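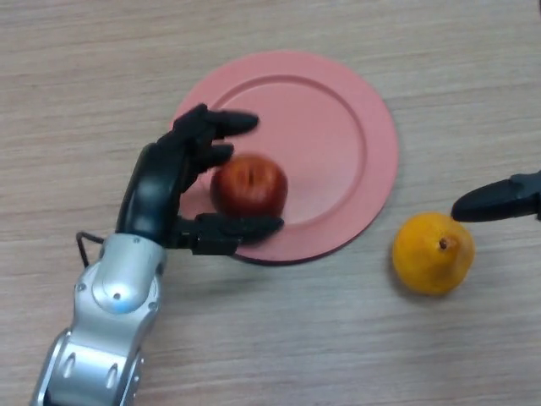 tikley-grasp

Grasp planner + hand controller for the two-arm tabletop setup. Part of the Drolik stack. Python on top, small C++ core for the contact solver. Maintained by Yabsira Mekonnen, mostly between other things, so replies can be slow.

Status: usable. API will move before the next tag. Pin your commit.

What it does

Takes a segmented point cloud and an object label, gives back a ranked list of hand poses plus finger closing targets. Left arm uses the multi-finger model, right arm uses the gripper model. Both go through the same collision check, so one arm knows where the other one is parked. Fruit on a plate is the default task (pick off plate, put on plate, swap). Apples and pears have tuned profiles. Anything else falls back to generic_round, which is ok for round stuff and bad for everything else.

Does not do: base motion, bin picking, deformables, anything see-through.

Install

git clone the repo, then
pip install -e .
make core

Needs a compiler with C++17. If make core complains about Eigen, set EIGEN_DIR and run it again. Don't install into the same env as Ocampo, they fight over the message definitions. Seperate env, always.

Running

tikley plan --cfg configs/plate.yaml --arm left
tikley exec --cfg configs/plate.yaml --arm left --slow

Use --slow on the first run after any calibration change. Without it the wrist goes at full configured speed.

--arm both plans the two sides together. Left gets priority, right holds at its hover pose until left reports closed or gives up. Change with priority: in the yaml.

Config bits people ask about

pregrasp_open: how wide the hand opens before moving in. Too small and the thumb bumps the object on the way down.
thumb_under: true slides the thumb in low along the support surface. Good on plates. Turn off for bowls, it hits the wall.
rim_margin: clearance to the plate rim. Wants a plate model, or it uses the fitted circle from perception.
hover_height: right side waiting height, measured from table plane, NOT from the object. Tall pears have stems. Set accordingly.
close_mode: position or current. Current is better if the encoders on your hand are noisy.

Perception

Head camera only by default. Wrist cams supported but the sync code is rough. The fingers cover part of the object once the hand is in, so the pose is frozen at pregrasp and we track the hand by kinematics from there. If the fruit rolls after that point the planner does not know. Known problem, see below.

Wood grain used to give ghost edges in the plane fit. Fixed by fitting on depth first and color after.

Data

396 episodes recorded on the Sonora bench, 362 usable after filtering. The rest got dropped for bad timestamps or missing joint states. Each episode is one folder: rgb, depth, joints, hand targets, a label file. Filter script is tools/clean.py, run it yourself if you want looser rules. Labels are by hand and a few are wrong, open an issue if you hit one.

No splits shipped. Split by episode and not by frame or your numbers will look great and mean nothing.

Known issues

- roll after pregrasp, no recovery, just times out
- planner picks a stem as a contact point now and then on pears. stem_mask: true helps
- joint plan with --arm both gets slow past 4 objects
- replay tool ignores hand current, shows postion only
- logs in UTC, viewer in local time. sorry

Todo

retry after failed close
wrist cam sync (started in December, branch is stale)
drop the old v0 config loader
docs for the contact solver

Contributing

Small PRs. Run make test before pushing. If you touch the controller, run it on hardware with --slow and attach the log, sim only isn't enough for that part.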